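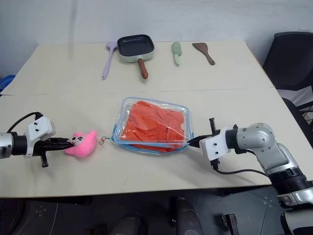

Clear pouch with light blue piping, orange ribbed fabric folded inside, pink plush on a key ring.

Gallery > Small Spaces > Kitchen and Packing

Two Pushed-Together Tables: Utensils and Pouches

Posted Wednesday, January 1, 2025, by Na-rae Ki
7 comments | 50 shares

This page is about sorting a small kitchen and packing for short trips at the same table. The room at Himell has one good work surface, made by pushing two sections together, so cooking things and travel things end up on it side by side. The cooking things stay along the back. Anything being packed goes in the middle, where it can be reached from the front.

The back row has four pieces in it. The lavender spatula is at the left, then the square pan, then a short pale green utensil, then the brown turner with the wide flat blade. They are set apart from each other with the handles toward the front. Ye-ji Baek started laying them out this way in October, when the drawer in the Mthembu cabinet was out for repair, and the habit stayed after the drawer came back.

The square pan is small, with a black non-stick interior and a mint-green outside. It takes one egg or a folded omelet. The corners help when you want a straight edge on the omelet for a lunch box. We wash it by hand and keep metal tools out of it. The handle is brown wood and should not be left standing in water.

The clear pouches are for clothes. One garment to a pouch works best, folded to the width of the pouch and pressed flat before the zipper is closed. Ribbed or gathered fabric springs back, so leave it folded under a book for a few minutes first. Bright colors are easy to find in a suitcase this way. Dark socks are not, and those get a paper label.

The plush is there for the zipper. A small pull is hard to find at the bottom of a bag, and a soft, fluffy one can be found by feel. Any key ring that opens will do. Take the plush off before the pouch goes into a tight space — it adds more bulk than you would expect.

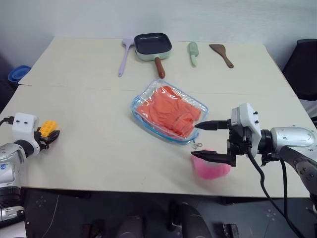
Small extras are kept near the pouch until the packing is finished. A plastic cup can travel inside a shoe or hold rolled socks. Toy bricks go in their own bag with a drawstring, and that bag goes in last so it can come out first on the train.

For the suitcase itself we use the Korker, which holds two layers of pouches with the zippers facing up. The older Grikesent case is wider but shallow, and the pouches slide around in it unless a towel is put down the side.

The table gets wiped before anything is folded on it. Crumbs collect in the seam where the two sections meet. A dry brush gets them out, and a damp cloth pushes them further in — pull the sections apart every other week and clean both edges.

Ye-ji is putting together a second set of pictures of the drawer, with the dividers in place. Those will be added to this page under the same heading.

Filed under: Kitchen, Packing, Small Spaces

Contact | Copyright 2025 Na-rae Ki | Back to top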